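Reports > Dullier Fund > Everyday Object Sets > Second progress report

January 2024
By Jalen Gallagher, Drolau Loan Library

This is the second of the three reports due under the Dullier grant. It covers the choosing of the objects, the tables, the cataloging and the money. The first report went in last June and I have not repeated what was in it except where something changed.

Work since June

The grant pays us to put together boxed sets of small everyday objects for picking up, setting down and sorting at a table, and to lend those sets out. In June we had a long shopping list and a room full of bags. We now have a catalog with 382 objects in it, and 198 of those have been through the table check and been given a permanent number. The rest are on the shelves waiting their turn.

Joana Caldeira has done nearly all of the cataloging. Each object gets a short plain name, a color, a weight and a note on its surface. The short names took longer than expected. We had three different people calling the same thing a sponge, a block and a brick, and the list could not be searched until that was settled. Joana wrote a one-page guide in the fall and went back over the early entries with it. That page is attached as Appendix A.

The table check is simple. A few objects go on the table together with a plate, and we look at whether they can be told apart, whether they roll, and whether they leave enough space to work in. Anything that fails goes in the gray tub by the door and is looked at again at the end of the month.

The tables

The tables have wood-grain tops and clear acrylic panels to bound the work area. The panels were the main cost in this part of the budget. We asked Clollier for a quote on higher ones and decided against it, as the price came close to doubling and the present ones do the job.

We did think about covering the tops with a plain white sheet. Abílio Bettencourt tried it for a week and found that the pale objects were hard to pick out. The brown grain suits most of what we have, so the tops are staying as they are.

The starter set

The starter set is the one most borrowers will see first, and it has had the most attention. It is built on a large round blue plate with a raised rim. The plate is big for the table, and that was deliberate - it gives a clear place to put things and it shows up well against the wood. The small objects in the set are a flat yellow block with a printed label, a green bumpy piece and a white speckled block. They were picked to differ in color and surface so that the short names are hard to mix up.

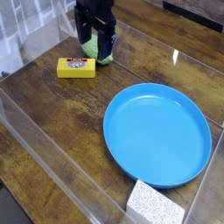
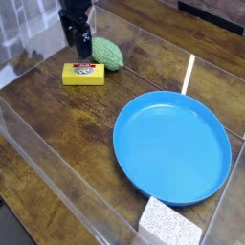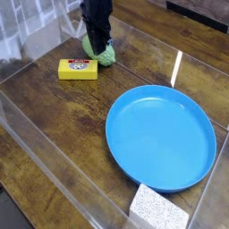
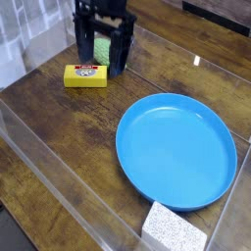

The blue plate and the yellow block from the starter set, on the wood-grain top.

Lurdes Garcia has written the first draft of the card that goes in the lid of the starter box. It lists the contents, gives a few layouts to begin with and says how to clean each item. The draft is a little long. We want it on one side of one card, and the cleaning notes are the part most likely to be cut back.

There is still some disagreement here over plate size. Leonilde Prata would like a second, smaller plate in the box so that borrowers with narrow tables have a choice. I am inclined to agree, but the box we have been buying will not take both plates without a deeper lid. I will have a price for the deeper box before the final report.

Other sets

The kitchen set is close to done. It needs one more lidded container, and the lids we have been sent so far are too stiff. The fruit and vegetable set is complete apart from labels. The fabric set is behind. Folded cloths do not keep their shape in the box, and we have not found a way of storing them that we are happy with.

Problems

Supply has been the main one. We bought most of the small items from Cordeiro, and the prices were fair, but colors vary from one delivery to the next. Some 70 items had to be sent back or moved to a different set when the color did not match the catalog. Joana now opens every delivery the day it comes in, which has helped.

The speckled blocks shed a fine dust when they are handled a lot. It wipes off the table easily enough, but it gets into the corners along the acrylic. We are going to keep them in their own bag inside the box and see if that is enough. If it isn't, we will look for another pale object with a marked surface.

The shelving arrived late and one bay was the wrong depth. Clollier exchanged it at no charge.

Money

Spending is on plan for objects and tables and under plan for printing, as no cards have gone to the printer yet. We have not touched the contingency. I would like permission to move the unspent part of the printing line to boxes if the deeper lid is approved. The full sheet is Appendix B.

Next steps

Finish the table check for the objects still on the shelves. Settle the plate question and order boxes. Print the cards for the starter and kitchen sets. Send out 2 trial loans of the starter set, with Leonilde collecting the comments, and make any changes before the other sets are packed.

Questions on the catalog can go straight to Joana. Anything on the budget should come to me.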